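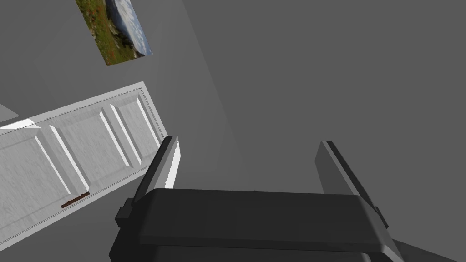
An Afternoon at the Holteck Open Day

Search this site Enter keywords Go

Category: Days out / Science and engineering

I had been meaning to go to the Holteck open day ever since my neighbour pushed the leaflet through the door, and I'm so glad I finally did. It's a lovely bus ride out to Eltcombe if you sit upstairs (number 31, and do sit on the left for the river), and I got there at ten to two with my sandwiches still uneaten and a queue already forming by the bike sheds. They had given out 145 tickets for the day, I was told, and I think most of us had chosen the same hour.

We were sent up in small groups, and ours went first to the simulation room, which I had imagined would be the dull part and which I ended up enjoying most. The robot they practise with there lives entirely inside the computer. It has a dark grey hand with two flat fingers, and it works in a made-up room with plain grey walls, a white panelled door with a little brown bar for a handle, and even a landscape picture hung up, all green hillside and clouds. I was rather taken with that picture! Someone had bothered to give the place a view.

Our guide was Wian Matlala, a very patient man in a jumper far too warm for the weather, and he let us ask whatever we liked. I asked why a door, of all things. He said doors are a wonderful nuisance: the hand has to come in at the right angle, take hold of something quite thin, and then move along a curve with the door and not fight against it. In the simulation they can run the same attempt 100 times before lunch, changing the starting point a little each go, and nothing gets scratched.

A boy in our group (nine or so, and sharper than the rest of us put together) wanted to know whether the robot could see the whole room at once. Wian said no, it only gets the views it is given, and when the hand tips over, a view fixed to it tips as well, so walls and doors come out at all sorts of slants. I had to put my head on one side to follow what was on the screen, and so did the lady next to me, and we both got the giggles.

After that came tea in the corridor, with a very good ginger cake, and then a talk by Deividas Mockus on the Wendalberg project, which is their name for the work on household tasks. I'll admit that some of it went over my head, particularly the part about friction, but he answered questions for more than half an hour and stayed behind to draw a hinge on the back of my leaflet. I have kept it.

If you go next year, book early, wear comfortable shoes for the stairs, and ask for the simulation room. The last bus back leaves at ten past six and I only just caught it, cake in hand.

We use cookies to remember your settings. Accept Manage choices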